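Trier les papiers en janvier

13 janvier 2023

Chaque année en janvier, je reprends les papiers de la maison. Cette fois j'ai compté, par curiosité : 509 feuilles, dont beaucoup de relevés que je n'avais jamais ouverts. 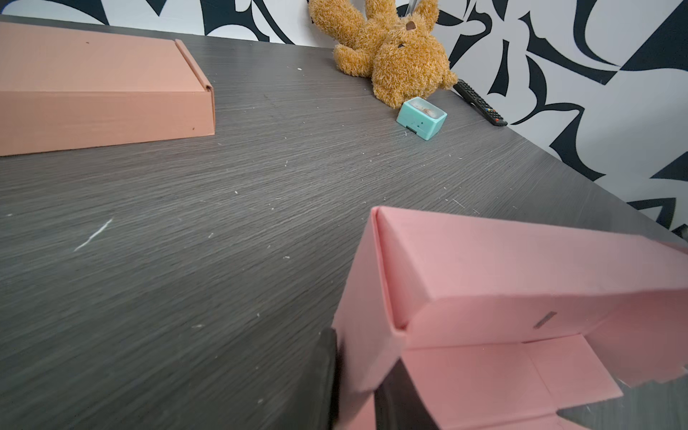 La boîte, encore fermée.

Les factures d'énergie restent, les contrats en cours aussi. Le reste dépend de la date – je garde certains documents jusqu'à 24 mois, puis je les jette. Les notices d'appareils partent toutes, on les retrouve en ligne.

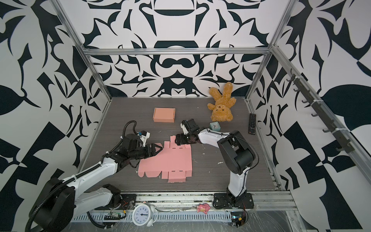

Petit format, couleur pêche.

J'ai essayé de numériser avec Drako. Le logiciel lit bien les textes imprimés, moins bien les tickets de caisse. Au bout de deux soirées j'ai renoncé aux tickets.

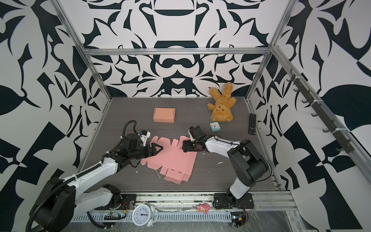

Les lettres posent un autre problème. Je ne les relis presque jamais et je n'arrive pas à les jeter. Je les ai classées par année, sans les ouvrir. Une boîte en carton avec un couvercle bien plat suffit pour cela, et on peut en empiler une autre dessus. Les cartes postales de Goditz sont à part.

Restaient les vieux bulletins de salaire. Ceux-là, je les garde tous jusqu'à la retraite, 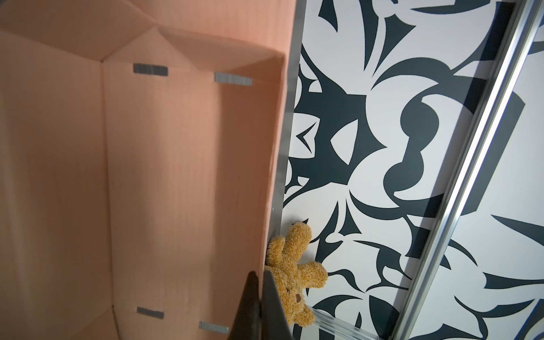 et même un peu après, le temps de vérifier les trimestres. Il m'en manque deux, que je dois redemander. L'année prochaine je commencerai par eux.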